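Ouverture officielle du centre de services aux entreprises de Garba

Le gouvernement provincial de Brenel a inauguré en février le centre de services aux entreprises de Garba, en présence du ministre provincial du Commerce, M. Senad Živković, de la présidente de l'assemblée provinciale, Mme Judite Morais, et de plusieurs élus des circonscriptions du littoral. Les chefs des communautés voisines, les représentants des églises et les délégués des associations de commerçants avaient également répondu à l'invitation.

La cérémonie s'est ouverte à 9 heures par une prière, suivie de l'hymne et d'un mot d'accueil de Mme Madalena Vilela, directrice du centre. Elle a rappelé que les exploitants et artisans de Garba devaient jusqu'à présent se rendre à Fuvent pour enregistrer une activité, renouveler une patente ou déposer une demande de microcrédit. Ces démarches s'effectueront désormais sur place, auprès d'une équipe permanente de quatre agents.

Dans son allocution, M. Živković a souligné que la province compte 1 028 entreprises inscrites au registre, dont 492 établies hors du chef-lieu. « Une administration qui ne se déplace pas oblige les citoyens à se déplacer pour elle, et ce sont toujours les plus petites entreprises qui en supportent la dépense », a déclaré le ministre. Il a confirmé que les frais d'enregistrement seraient supprimés pour les 100 premiers dossiers déposés au guichet de Garba, sous réserve que les demandeurs résident dans la province et exercent leur activité depuis moins de deux ans.

Mme Morais a pour sa part salué le travail de la commission des affaires économiques, qui avait recommandé l'ouverture du centre dès la précédente législature. Elle a invité les élus présents à informer leurs circonscriptions des services proposés et à transmettre au secrétariat de l'assemblée les difficultés signalées par les usagers. Un premier rapport d'activité sera présenté aux membres lors de la prochaine session ordinaire.

Le secteur privé était représenté par la société Sostirstead, partenaire principal du projet. Son directeur régional, M. Lourenço Cunha, a remis à Mme Vilela la convention par laquelle l'entreprise s'engage à prendre en charge la liaison internet du bâtiment et l'entretien du matériel informatique. La convention prévoit aussi l'accès des usagers à une salle de consultation, ouverte de 8 heures à 15 h 30 — les agents y aideront, sur demande, à remplir les formulaires en ligne.

Le terrain a été mis à disposition par la communauté de Garba au titre d'un bail conclu avec la province. Mme Leonor Vilela, porte-parole du conseil communautaire, a remercié les familles qui ont donné leur accord et a demandé que les emplois d'entretien et de gardiennage soient pourvus en priorité par des habitants du secteur. Le ministre a indiqué que cette demande figurait déjà dans le cahier des charges.

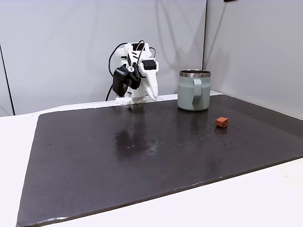 Après la coupure du ruban, les invités ont visité les bureaux et la salle de consultation, puis ont assisté aux danses du groupe des jeunes de Garba. Un repas préparé par l'association des femmes a clos la matinée.

Le guichet reçoit le public sans rendez-vous pour les inscriptions au registre et les renouvellements de patente. Les demandes de microcrédit font l'objet d'un entretien préalable, à fixer auprès de l'accueil. Les demandeurs sont priés de se munir d'une pièce d'identité, d'un justificatif de résidence et, pour les activités déjà en exercice, du dernier reçu de patente. Les dossiers ouverts à Fuvent avant l'inauguration continueront d'y être instruits — leurs titulaires peuvent toutefois en demander le transfert par écrit.

Le bureau de Fuvent conserve ses horaires habituels. Les services provinciaux étudient l'organisation de permanences dans les localités de l'intérieur, dont le calendrier sera publié dans un prochain bulletin.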